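January, 6.40 a.m.

Kitchen at 16 degrees on waking. Reset the boiler timer, which had lost its programme again after the power cut. Swept, emptied the filter in the Zerkow, ran a rinse cycle without load. The lower spray arm still catches on the cutlery basket at one point in its travel. Filed a little off the basket's rear foot and put it back.

Weighed the last of the Suvside delivery before putting it away. Oranges, net of the bag: 497 g for the two left over. The smaller batch of lemons came to 390 g and went straight into the fridge drawer.

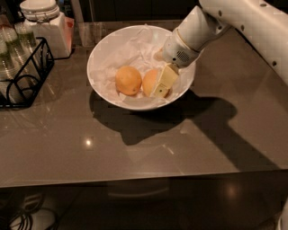
Fruit storage needs a settled method before the marmalade fruit arrives. Last winter I kept citrus directly on glaze and lost almost a third of it to soft patches on the underside, always at the point of contact. Since November I have used a lining. The white bowl has crumpled tissue across the whole of the inside, brought up a little above the rim at the back, and the two oranges sit side by side on it. The left one has a small dark spot low on the right. I pressed it with a thumb: firm, no give, no smell. Will check again tomorrow and cut it first in any case.

The worktop shows every lamp and every smear. Tried the Grundico cleaner diluted to half strength and buffed with a dry cloth. Fewer streaks than at full strength, though some remain when the light is low. Half strength from now on.

Left the clear cups in the wire rack at the back corner. They could go in the cupboard, but the shelf pins there are loose and the replacements from Sembiring are the wrong diameter, 5 mm against 6. Returned them by post at midday.

Still to do: shelf pins, descale kettle, new tissue for the bowl.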